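Recording demonstrations in simulation: how varied should the start positions be?
Posted in Data collection / Simulated arms
Asked by muli_bench, Sat 6 June
576 views

Hello everybody. I am new in this forum and I hope this is the right section.

I am making a set of demonstrations for an arm in simulation. The task is simple: take the small roll from the table and put it in the bowl. I drive the arm by a hand controller, and each episode is saved with the camera view, the joint positions and the gripper command. Later I train a policy by imitation, with the Tarkell trainer at its default settings.

In January I recorded the first group. I always started with the arm in the same home pose, and I moved the roll only a little between episodes, always in the same corner of the table. The policy learned this well. When I put the roll in another part of the table, the arm still goes to the old corner, closes the gripper on air, and then travels to the bowl as if it carries something. It even opens over the bowl very politely.

So I understand that I need more variety, but I do not know how much of it and which kind. My questions are these:

Should I randomize the roll, the bowl and the start pose of the arm all together, or one after the other?

Must I throw away the old episodes? There are 2,261 of them and it was many evenings of work.

Is it bad to keep episodes where I missed the first grasp and then tried again?

I can record only in the evening and my computer is slow, so please do not tell me simply "record more".

Thank you in advance for your patience with my English.

Rehema Khaemba
Accepted by the person who asked

Your description of the arm that carries nothing to the bowl is very familiar to me. I had the same with a cup task on Wurudeck. The policy did not learn to look for the object. It learned a path, and the path was correct in every episode you gave to it, so from its side there was no reason to look.

To your first point. Randomize the roll first, over all the area that the arm can reach comfortably, and leave the bowl fixed for the moment. Train a small policy and test it. When the gripper goes to the roll wherever it lies, begin to move the bowl also. It is possible to change everything together from the start, but when it fails you will not know which part is weak, and with a slow computer you want to know this early.

For the start pose I would not wait. Change it from the first new episode. Some of your starts should have the gripper open and already near the table, some should have it high, some to the wrong side of the bowl. During a real run the arm makes small errors and arrives in positions that you never recorded, and then it has no example of how to come back. Different starts give it some of these examples for a low price.

One thing I do before every session is to look through the camera that will be saved, and not through the free camera of the viewer. In the free camera everything is always nicely visible. In the saved one, the arm itself can stand in front of half of the table.
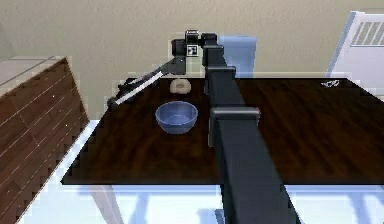

If the roll comes behind the arm for a long part of the approach, the policy has only its memory to use, and a simple policy has no memory. You can move the camera to the side, or add a second one on the wrist. I prefer to do both. But decide it now, because the old episodes can be rendered again only if you have saved the full state of the simulator. Joint positions alone are not sufficient for this, you need the object poses too.

About the old episodes: do not throw them away, but do not mix them all in. They are so many that they will win against the new ones. I would take a small part, chosen at random, and let the new recordings be the majority. In my cup task I kept one old episode for every 2 new ones, and this was already at the limit I think. With fewer old ones it was better.

About the missed grasps: keep them if the second try succeeded and you did not wait a long time between. A correction is useful to learn from. Delete the ones where you stopped the arm to think. My first policy learned my pauses perfectly, it stood above the cup and did nothing until the time was over. If there is a long pause in an otherwise good episode, you can cut out the frames where no joint moves, but leave the frames where the gripper is closing, as the joints are also still in that moment.

Please also write down the seed of each episode. I did not, and I regretted it when I wanted to repeat one placement for testing.

jidum

just randomize everything, it's simulation, that is what it is for. also change the table color and the lights. worked for me

muli_bench
Reply to Rehema Khaemba

Thank you very much, this is more than I hoped for. I checked, and the object poses are saved in my files, so I can render again with a new camera. I had only ever watched in the viewer.

Yesterday evening I recorded 23 episodes with the roll in many places and with different start poses. It is slower than before, because I must think about each approach and my hand does not do it by habit. I have put the wrist camera also.

One more small thing: for testing, do you use the same placements every time or new ones?

Rehema Khaemba

The same ones every time, in a fixed list, and never use them for recording. Otherwise you compare two policies on two different exams. When you are satisfied with the results you can make a second list and try it only once.

To jidum: colors and lights are a good idea if the policy must go later to a real arm. If it stays in simulation, I would leave them for the end.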